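Workshop notebook, March

Stone sample test for the Hebden kitchen job, continued. Oil stain on the Pivbridge offcut has faded after the second poultice but still shows at a low angle. Elsie Naylor wants it left another 20 hours. Covered with film, taped on all sides.

Sealer: two coats on pieces 1 to 7. Piece 4 went cloudy, wiped back with white spirit and redone. Gareth to order the matt version from Clanmont. 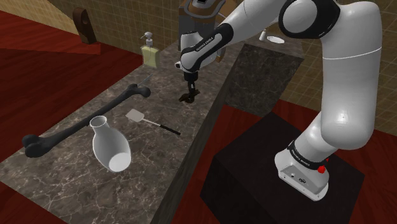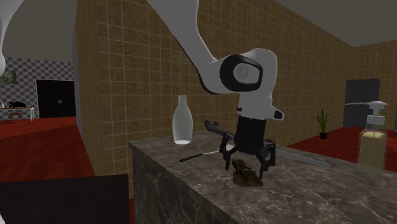 Renders, dark stone worktop, two views.

Slab length on the drawing is 3,837. The supplier cuts from 4,000, so the joint by the sink can go. Declan to check the stairwell before we agree to one piece.

Edge profile still open. Sanaa prefers a plain pencil round, client hasn't replied. Vinegar drops on the unsealed offcut left dull rings within the hour. Lemon juice next, then tea.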